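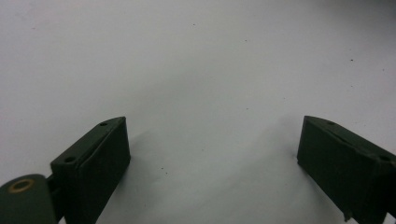

Section 4. Filling and First Start

This section covers filling the Lastora countertop water filter for the first time and flushing a new cartridge. Read all of it before you open the cartridge bag. If your unit came with the Allgate faucet adapter, fit the adapter first (Section 3) and then come back to step 1.

Before you start

You will need the filter unit, one cartridge, a clean pitcher, and a dish towel. Set the unit on a level surface within reach of the sink. Leave at least a hand's width behind it so the lid can swing all the way back.

Use cold tap water only. Hot water damages the cartridge, and the damage is not covered by the warranty.

CAUTION: Do not use this filter with water that is unsafe to drink or of unknown quality. The cartridge improves taste and reduces chlorine. It does not disinfect.

4.1 Preparing the cartridge

1. Wash your hands.
2. Cut the bag along the dotted line. Do not use the cartridge if the bag was already open.
3. Remove the red cap from the bottom of the cartridge and the paper seal from the top. Keep the cap if you plan to store the cartridge later.
4. Stand the cartridge upright in the pitcher and cover it with cold water.
5. Let it soak for 7 minutes. Small bubbles are normal.
6. Lift it out and shake it gently over the sink.

Black specks in the soaking water are carbon dust. They are harmless. Pour the soaking water down the drain or use it on house plants.

4.2 Installing the cartridge

1. Open the lid and lift out the upper tank.
2. Check that the gray gasket is seated in its groove. A twisted gasket is the usual cause of leaks between the tanks.
3. Push the cartridge straight down into the opening until the shoulder touches the gasket.
4. Turn it clockwise until it stops. Hand-tight is enough – a wrench will crack the collar.
5. Put the upper tank back with the arrow facing the spigot.

4.3 Flushing

1. Close the spigot. The lever points down when it is closed.
2. Pour 600 ml of cold water into the upper tank. The first pass is slow.
3. When the upper tank is empty, open the spigot and drain the lower tank into the sink.
4. Repeat steps 1 to 3 twice more.
5. If the last batch is still cloudy, flush again until it runs clear.

Note: Units sold with the Thongdee ceramic cartridge need one extra flush. The cartridge type is printed on the bag.

4.4 Setting the reminder

Press and hold the button on the lid until the light blinks green, then let go. The counter is now at zero. The light turns amber when 1,000 liters have passed through the unit. Order a new cartridge at that point (part 412). Water will still flow after the light turns red, but the cartridge should not be used.

The counter only measures water added with the lid closed after filling. If you leave the lid open, it will read low.

4.5 If the unit will be left standing

Empty both tanks if you will be away for more than a few days. On your return, run one full flush before drinking. For longer storage, take the cartridge out, let it drain, replace the red cap, and keep it in a sealed bag in the refrigerator. Do not freeze it.

For cleaning the tanks and spigot, see Section 5. Replacement gaskets and caps can be ordered from the Skollstead parts desk using the form at the back of this guide.

Guide revision 2019-01-08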